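Speaker notes: Keeping a small bathroom clean in a rental
Zisulwood Community Library, evening talk series, March
Running time 45 minutes plus questions

Before starting
Check that the handout pile is by the door. Water on the lectern. Slides advance with the right arrow, not the space bar. Ask the back row if they can hear.

Slide 1. Title
Welcome. Say who I am: I managed rental units in Atance for 18 years and cleaned most of them myself between tenants. The talk covers ordinary bathrooms in ordinary apartments. Tile, tub, toilet, sink, one small fan if you are lucky.
Tell them the talk has two halves. Hard water first, mildew second. Grout goes with mildew.

Slide 2. The move-out bill
Start with the Joseph Street apartment. Tenant lost $825 of the deposit. Most of that was the bathroom. The tub had been scrubbed with a powder cleanser every week for years and the finish was gone. The tenant had cleaned too hard with the wrong thing. Pause here. People usually have a story of their own; take one or two, then move on.

Slide 3. What is on the surface
Two kinds of dirt matter. Mineral scale is white or gray, feels rough, and comes off with acid. Soap film and body oil are dull and slippery, and come off with a detergent. If you use the wrong one you can rub all afternoon.
Fingernail test. Scratch a spot near the drain. Chalky dust means scale. A waxy curl means soap film. Many tubs have both, in layers. Do the detergent first, rinse, then the acid.

Slide 4. Hard water in our area
Atance water is hard. People who have moved here from the coast notice it in the kettle first. Ask for hands: who has a shower head that sprays sideways?
Shower head fix: sandwich bag, white vinegar, rubber band, one hour. Do not leave it overnight on a brass or nickel finish. Run hot water through it afterward and brush the holes with an old toothbrush.

Slide 5. Acids, weak to strong
Vinegar, citric acid powder, store-bought descaler. Go in that order. Keep all of them off marble, travertine and any other natural stone. If you do not know what your floor is, put one drop of vinegar in a corner behind the toilet and watch it. Fizzing means stop, wipe it up and rinse.
Read the safety line word for word: Never mix any acid with bleach, and never use one right after the other without a full rinse between them.
Say it twice. Leave the slide up while they write it down.

Slide 6. Sponges and tubes
Keep this slide short. Cellulose sponges are fine for nearly everything. The green scouring side is not for acrylic tubs, chrome or mirrors. Cream cleansers vary a lot, so read the label for the word "abrasive." 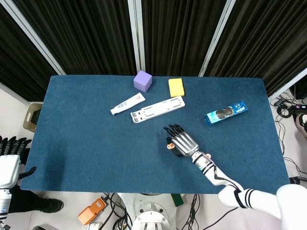
Slide 6: yellow sponge, white tube and purple foam cube on a blue-green cloth.

Sponges should dry standing on edge, out of the tub. Replace them when they smell. A dishwasher cycle buys another week or two. The kitchen one and the bathroom one should be different colors so they never trade places.
If someone asks about melamine foam erasers: they work by fine abrasion. Good on scuffed walls and the rim of a sink. Bad on glossy paint and on plastic shower doors, where they leave a dull patch that shows in side light.

Slide 7. Saltico
I will get asked about Saltico, so cover it now. It is the salt-and-soda paste they sell at the Saturday table outside the hardware store. I have used it. Fine on porcelain sinks and toilet bowls. I would not use it on a fiberglass tub. It leaves grit in the drain, so run the tap for a while after.

Halfway check. Should be at 20 minutes or a little over. If late, skip slide 8.

Slide 8. Old toilets
The ring at the water line is scale holding on to dirt. Shut off the supply valve and flush so the level drops. Lay paper towels soaked in citric acid solution on the ring and wait an hour. Then a wet pumice stone, on porcelain only, with light pressure. Keep the stone wet the whole time. Dry pumice scratches.
Turn the valve back on slowly. Old valves drip. Have a towel down before you touch it.

Slide 9. Mildew
Mildew needs moisture and something to eat, and soap film feeds it. A bathroom that dries within an hour of the shower will have much less of it.
Fan test: hold one square of toilet paper to the grille. If it stays put, air is moving. If it falls, take the cover off and vacuum it. Power off at the breaker first.
No fan: window open two inches, door open, curtain pulled closed so it can dry flat. A bunched curtain stays wet in the folds.

Slide 10. Grout and caulk
Grout is the hard stuff between tiles. Caulk is the rubbery line where the tub meets the wall. Grout can be scrubbed with a stiff nylon brush and oxygen bleach paste. Leave it on 15 minutes and rinse.
Caulk that is black all the way through will not come clean. It has to be cut out and replaced. In a rental, write to the landlord and ask. Send a photo and keep a copy. I approved nearly every one of these requests that came in writing.

Slide 11. The weekly routine
My own timing for a small bathroom is 18 minutes. Spray the tub and toilet first and let them sit. Do the mirror and sink while you wait. Then tub, toilet, floor, in that order, backing out of the door.
Squeegee after every shower. It takes less than a minute and does more than anything else in this talk.

Slide 12. Questions
Common ones from last time at Zisulwood:
Colored towels bleached by face cream. That is benzoyl peroxide. Buy white towels.
Drain smell. Clean the overflow opening as well as the drain.
Rust stain under a shaving can. Citric acid, or a coat of clear nail polish on the rim of the next can.
Handout has the dilution table on the back. There are 54 copies. If they run out, leave the sign-up sheet at the desk and the library will email it.
Collect the clicker.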